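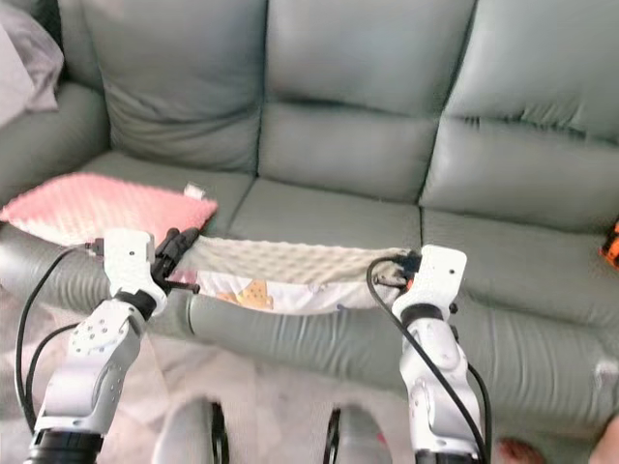 Three months into robot handling at Rusis, the nursery textiles site in Gundstead. Notes for anyone planning the same. 2019-05-10

1/ Two-arm cells handle baby nests and blankets. A nest is harder than it sounds: padded tube, dimpled fabric, printed lining, all moving differently once you grip the edge.

2/ Both grippers take the fabric and the tube together. Pull on the fabric alone and the seam carries the load. We changed this in February after a run of popped stitches.

3/ Grip force is set per product, by hand. The Ventura nest took 40 trials. The Brarano blanket took 60, mostly down to the raised dots.

4/ 3,584 items logged so far. The log records drops and regrips. It does not record a crooked label, so a person still checks those.

5/ Job changes. Folders are now cell minders. Less lifting, more standing and watching. Two people asked to go back to hand folding and did.

6/ Farzana Mridha runs the late shift and wrote the restart sheet. One side of A4. It replaced a 40-page manual that lived in a locked office.

7/ Pay grade for minders is still the folding grade – the job description has been rewritten, the grade has not. Under review.

8/ Wrist aches are down, sore feet are up. Mats are on order.

9/ Next: zipped covers. Expect slow progress.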